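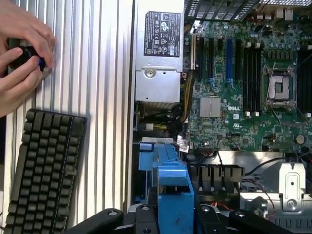 ## Fimow screwdriver set, after eight months

I bought this for PC repairs and have used it since November. The handle is comfortable and the bits stay put, even upside down. The magnet is strong enough for case screws but struggles with anything longer.

The case is the weak part. Two of the bit slots have gone slack, and the lid needs a firm push to shut. Dellstead do a better box, though their handle is too short for me.

Worth buying if you mend computers at home.

Branislav Bednárik, 6/29/18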